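Section 4: Setting up your price alerts

I wrote this part of the guide after missing a perfectly good dip in August because my alerts were set so tightly that I'd muted the lot. Learn from me! You'll need your Bakos account open and verified before you start (that's Section 2), and it helps to have your holdings typed in already.

1. Log in and open the Watchlist tab. If it's blank, press Refresh once and give it a moment.

2. Type the name of the share or fund you want to follow. I'll use Stumirura, which I've held for years and grumble about constantly.

3. Tap the little bell next to the name. A box opens with two fields, Rise and Fall.

4. Put in your percentages. The box fills itself in with 1 per cent for both, and on a jumpy week that will have your phone buzzing all through lunch. I use 4 for a fall and 6 for a rise on single shares, and 3 both ways on funds.

5. Choose Daily Close or Live. I'd go with Daily Close to begin with – you can always change it later.

6. Press Save, then check that the bell has turned solid. A hollow bell means it hasn't saved.

Note: the free plan gives you 18 alerts. Paused ones still count towards that, so delete any you've finished with.

Caution: an alert is only a message. It won't buy or sell anything for you, and the price may well have moved on by the time you read it.
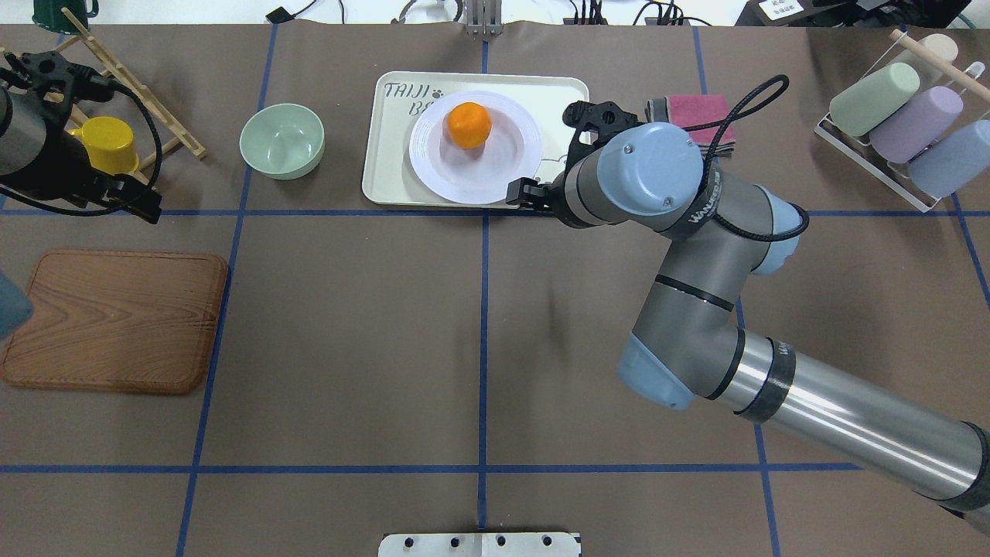 Now for the cash alert, which I nearly left out and now wouldn't be without. It tells you when the uninvested money in your account goes above a figure you pick.

7. Go to Settings, then Cash, and switch on Idle Balance.

8. Enter your figure. Mine is £1000. My sister in Pludstead has hers at £4000 (she likes a cushion, and she sleeps better than I do).

9. Press Send Test. The email comes from the Plavville office address, so have a look in your junk folder if it doesn't turn up.

Note: dividends show up as cash on the day they're paid, so you may get a message then even if you haven't added any money yourself.

If the test fails twice, skip to page 44 for the email fixes.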